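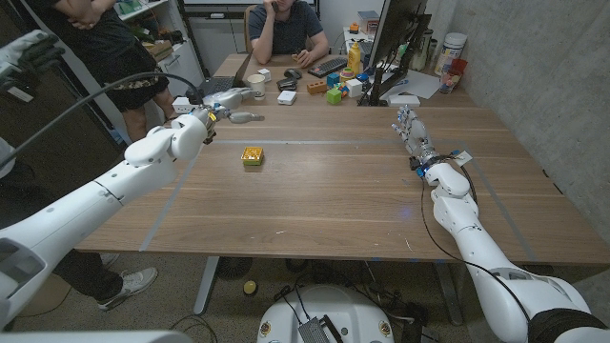
Etard 対面作業テーブル

製造:Clorkis
区分:室内用テーブル(事務・軽作業・教材用)
天板:木製、明色、茶系の木目
天板仕上げ:Jitpraphai 半艶クリア
使用方向:手前側・奥側の両面
設計:Socorro Castaño
納品形態:天板と脚部を分割して梱包、設置先で組立

概要

Etardは、一枚の天板を手前と奥の両側から使うための木製テーブルである。奥側に着席者がキーボードやノートパソコンを置き、手前側から中央にかけてを小物の取り扱いに充てる配置を基本とする。片側専用の事務机と異なり、袖引き出し、幕板、配線用の立ち上がりはない。天板の四辺はいずれも同じ面取りで、据え付け後に向きを入れ替えても使用条件は変わらない。

想定用途は、事務作業、教材の仕分け、小型部品の並べ替え、対面での打ち合わせである。調理台、塗装台、はんだ付け作業台としての使用は対象外とする。

天板

天板は明るい色調の木製で、茶系の温かみのある木目が表面に出る。木目の間隔と濃淡は一台ごとに異なり、柄の指定は受け付けていない。複数台を並べて設置する場合は、注文時に「同室設置」と記入のこと。同じ製造分から出荷するが、木目の連続を保証するものではない。

表面はJitpraphai半艶クリアで仕上げている。塗膜は透明で、着色はしていない。木の導管を完全には埋めない仕様のため、手で触れるとわずかな凹凸がある。紙一枚に筆記する場合は下敷きの使用を推奨する。光学式マウスは天板上で直接使用できるが、木目の濃い部分でポインターの動きが不安定になる機種がある。その場合は無地のマットを敷く。

光沢を半艶に抑えたのは、天井照明の映り込みを弱めるためである。赤、黄、緑、青などの小さな積み木や円盤を並べた場合にも、天板の反射で色の境目が見えにくくなることが少ない。白い小物については、明色の天板との明度差が小さくなる。白い箱や白い立方体を主に扱う場合は、濃色の敷板を併用すると見分けやすい。

主要諸元

脚間内寸(奥行方向):630 mm
幕板なし部の補強桟せい:55 mm
耐荷重(等分布):80 kg
アジャスター調整範囲:9 mm
脚部固定方式:六角穴付きボルト
床当たり部:樹脂製、交換可
配線部材:Praveo(別売)

脚間内寸は、補強桟を除いた脚の内側どうしの距離である。膝を入れる空間の検討にはこの値を用い、天板の外形寸法は用いない。外形は受注時に決定するため、本ページには掲載していない。承認図で確認のうえ発注のこと。

耐荷重は天板全面に均等に荷重がかかる状態での値である。天板の端に集中してかかる荷重、人が腰掛ける荷重、落下物による衝撃は含まない。万力やクランプ式アームなど、天板の縁を挟んで固定する器具を使用する場合は、締付面に当て板を入れ、塗膜への直接の圧力を避ける。当て板の有無にかかわらず、締付跡は保証の対象にならない。

配置の基準

奥側を着席位置とする場合、キーボードを着席者の正面に置き、マウスはその左右いずれかに置く。補強桟は天板の裏で長手方向に通っているため、左右どちらに寄せても天板のたわみに差は出ない。ノートパソコンは端に寄せて開き、中央を空けておくと、対面側との物の受け渡しに使える面が残る。

ステープラー、小箱、ブロック類など高さの低いものは、キーボードより手前に置いても視線を遮らない。絞り出し式のボトルや紙コップのような背の高いものは奥側の端に寄せる。特に飲み物の入った紙コップは、ノートパソコンの排気口と隣り合わない位置に置くこと。

中央部は、開口した小箱から内容物を取り出す、あるいは戻すといった作業を両側から行う領域として設計上扱っている。補強桟の取付ねじはこの領域の直下を外してある。磁石付きのトレーを置いてもねじの位置に引かれることはない。

着席者が天板に肘をついて頬を支えるような姿勢では、前縁に荷重が偏る。前縁の面取りは肘や前腕が当たることを前提とした形状で、角は残していない。ただし長時間の使用では塗膜の艶が部分的に上がることがある。外観上の変化であり、強度への影響はない。

テープによる区画表示

天板に区画線が必要な場合は、粘着力の弱い養生用またはマスキング用のテープを使用する。淡い青などの淡色は木目に対して判別しやすく、上に置いた物の色とも混同しにくい。黄系や茶系のテープは木目に紛れるため、区画表示には向かない。

貼付手順

天板を乾いた布で拭き、粉じんを除く。
塗膜が完全に乾いていることを確認する。水拭きの直後には貼らない。
長手方向の線を先に貼り、斜めの線や短い線を後から合わせる。
テープを引き伸ばさずに置き、指の腹で中央から両端へ押さえる。
端部を天板の縁から裏へ巻き込まない。

剥がす際は、天板に沿う低い角度でゆっくり引く。垂直に引き上げると、木目の導管に沿って塗膜が欠けることがある。糊が残った場合は、中性洗剤を薄めた水を布に含ませ、木目と平行に拭き取る。シンナー、アセトン、シール剥がし用の溶剤は使用しない。

同じ位置に長期間貼ったままにすると、周囲の木部が光で色付き、剥がした跡が明るい線として残る。窓際に設置する場合は特に顕著である。塗膜の不具合ではないため、交換や再塗装の無償対応は行わない。

脚部と水平調整

各脚の下端にアジャスターを備える。調整範囲は9 mmで、床の不陸がこれを超える場合は、アジャスターの下に硬質の敷板を置く。発泡材やゴム板を重ねる方法は、沈み込みが均一にならないため認めていない。

調整は天板の上を空にした状態で行う。すべてのアジャスターをいったん最も縮めた位置に戻し、床から浮いている脚だけを伸ばす。水準器は天板の中央、次に長手方向の両端の順で当てる。調整が終わったらロックナットを締める。

床当たり部の樹脂は消耗品で、単品で供給している。カーペット用と硬質床用があり、初期装着品は硬質床用である。設置床がカーペットの場合は注文時に指定のこと。後からの交換も可能だが、硬質床用との差額調整はしない。

配線

キーボード、マウス、ノートパソコンのケーブルは、天板の縁から落とし、裏面で補強桟に沿わせる。天板に配線孔は設けていない。孔加工を希望する場合は受注時の特注扱いとなり、納品後の現地加工は保証を失効させる。

別売のPraveoは、補強桟に掛ける金属製の受けである。ねじを使わず、桟の上端に引っ掛けて下側を樹脂クリップで留める。桟せい55 mmに合わせた形状のため、他製品のテーブルには適合しない。電源タップを載せる場合は、差込口が下を向かないように置く。ACアダプターを重ねて収納しない。

ケーブルを上方から引き込む設備については、天板や脚部への固定を前提としていない。天井側または独立した支柱側で支持し、テーブルには荷重をかけないこと。

組立

組立には二人を要する。六角レンチは同梱する。電動工具での本締めは行わない。

一 梱包材を床に敷き、天板を裏向きに置く。
二 補強桟を取付位置に合わせ、ボルトを仮締めする。
三 脚を桟の端部に差し込み、刻印の面を外側に向ける。
四 脚のボルトを仮締めし、対角の順に本締めする。
五 補強桟のボルトを本締めする。
六 二人で天板の短辺側を持ち、起こす。脚を支点にして回さない。
七 設置位置で水平を調整する。

使用開始からひと月を経過した時点で、全ボルトの増し締めを行う。以後は模様替えや移設のたびに確認する。移設時は持ち上げて運び、床の上を引きずらない。

日常の手入れ

乾いた柔らかい布で、木目と平行に拭く。汚れがある場合は固く絞った布で拭き、続けて乾拭きする。除菌用アルコールは、濃度にかかわらず塗膜を白濁させることがあるため、天板には直接吹き付けない。小物や玩具の消毒は別の場所で済ませ、乾燥させてから天板に戻す。

紙コップの底から染みた飲料は、輪状の跡になりやすい。跡が残った場合、塗膜の表面にとどまるものは時間の経過とともに薄くなる。木部まで達したものは消えない。インク、油性ペン、ステープラーの針による引っかき傷についても、部分補修用のJitpraphai補修液で目立ちにくくすることはできるが、元の状態には戻らない。

補修液の使用にあたっては、裏面で試し塗りをする。塗布後、天板に物を置けるのは翌日以降である。室温が低い時期は乾燥が遅れる。

組み合わせる椅子

椅子は付属しない。木製の背もたれをもつ椅子を使用する場合、背もたれの上端が天板の縁に当たらないことを確認する。天板と同じ高さに背もたれの横木が来る椅子は、押し込んだ際に前縁の塗膜を傷める。肘掛け付きの椅子では、肘掛けが補強桟の下に入るかどうかを承認図で照合する。

Clorkisの椅子との適合は、承認図の備考欄に記載する。他社製の椅子については、座面高と肘掛け高の実測値を添えれば照合に応じる。

使用環境

直射日光が長時間当たる場所、暖房機の吹き出し口の正面、屋外および半屋外には設置しない。木製天板は湿度により幅方向に伸縮する。補強桟の取付孔は長孔とし、伸縮を逃がしている。季節によりボルト頭と孔の位置関係が変わって見えるのはこのためで、緩みとは限らない。

壁に沿わせて置く場合も、天板と壁の間に隙間を残す。両側から使用する配置では、着席者の後方に椅子を引くための空間を別途確保する。

注文と出荷

注文は販売店経由で受け付ける。天板外形、設置床の種別、同室設置の有無、Praveoの要否を記入すること。承認図の返送をもって製作を開始し、以後の外形変更はできない。

出荷は毎週木曜日。天板は単独で梱包し、脚部と補強桟は別梱包とする。受領時には外装の破損を確認し、破損がある場合は開梱せずに販売店へ連絡のこと。開梱後の申し出では、輸送中の損傷かどうかの判定ができない。

4月の出荷分から、脚部のボルトを座金一体型に変更した。変更前の製品とはボルト単品の互換があるが、旧座金との併用はできない。増し締めの手順に変更はない。

保証範囲

保証の対象は、天板の割れ、脚部および補強桟の溶接部の破損、アジャスターの作動不良である。木目や色調の個体差、経時による色の変化、テープの跡、肘が触れる部分の艶の変化、消耗品は対象外とする。

補修部品の供給品目:アジャスター、床当たり樹脂、六角穴付きボルト、Jitpraphai補修液、Praveo用樹脂クリップ。部品の注文時には、天板裏面のラベルに印字された製造記号を伝えること。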